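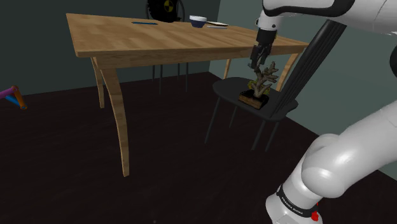
How to Refinish a Wooden Table Top

Updated 2026-05-25

Most worn table tops need less work than people expect. If the legs and apron are sound and the damage is limited to the top, you can leave the base alone and put all your effort into the surface people eat and write on. The method on this page is for solid wood. Veneer can be done the same way, but the layer is thin and you should skip the coarse paper entirely.

What you need

Furniture stripper or a carbide scraper
Sandpaper in 90, 150 and 220 grit
A sanding block, cork or hard rubber
Mineral spirits and clean cotton rags
Wood filler that takes stain
Oil-based stain, if you want to change the color
Wipe-on polyurethane, satin or semi-gloss
Gloves, a dust mask and safety glasses

I use Famico wipe-on poly because the hardware store in Voddale carries it. Any wipe-on product will do. Avoid the fast-dry brush-on kind for your first table, as it leaves lap marks if you go back over it.

Step 1. Find out what is on it

Put a few drops of denatured alcohol on a spot near the edge and wait a minute. If the finish goes sticky, it is shellac and will come off with alcohol and a rag. If nothing happens, try lacquer thinner on a fresh spot. Lacquer will soften. If neither one does anything, you have varnish or polyurethane and will need stripper or the scraper.

On a table old enough that the finish might contain lead, buy a test kit and use it before you sand anything.

Step 2. Strip

Brush the stripper on thick, in one direction, and cover it with plastic wrap so it stays wet. Leave it for the time printed on the can. Push the softened finish off with a plastic scraper, working with the grain, and wipe the residue into a metal can. A second coat is normal. Wash the top down with mineral spirits and let it dry overnight.

Lay used rags flat outdoors until they are stiff. Oily rags in a pile can catch fire by themselves – this includes rags from the stain and the poly later on.

Step 3. Fill and sand

Fill dents and screw holes slightly proud of the surface. Once the filler is hard, start with 90 grit and sand with the grain, always with the block. Stop when the old color is gone and the surface feels even under your palm. Then move to 150, then 220. Vacuum between grits. A stray piece of coarse grit left behind will scratch the next stage and you won't see it until the stain goes on.

Don't lean on the edges. It is easy to round them over without noticing.

Step 4. Check for scratches and dust

Turn off the overhead light and set a lamp down low at one end of the table, so the light rakes across the wood. Scratches that run across the grain will show up as bright lines. Circle them lightly with pencil and sand them out. Check again after every coat of finish, when specks of dust and lint are easiest to find on a dark stain.

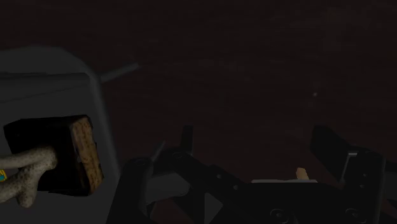
Han-gyeol Ha writes that a headlamp works better than a table lamp for this, held in the hand at table height, and that on walnut stain it pays to check from both ends, as some scratches only show from one side.

I have tried it since and agree about checking from both ends.

Step 5. Stain

Stir the can, don't shake it. Wipe the stain on with a rag, wait five minutes, and wipe off everything that hasn't soaked in. On pine or maple, use a conditioner first or the color will blotch. Test on the underside. Let the stain dry for 16 hours before any finish goes over it.

Step 6. Finish

Fold a lint-free rag into a pad, dampen it with poly and wipe on a thin coat from end to end. Four coats is enough for a desk. A kitchen table should get six. Rub down lightly with 2000 grit paper after the last coat has cured if you want it smoother, but skip this on semi-gloss, where it dulls the shine.

Wait a week before putting anything heavy on the table, and two before using a tablecloth.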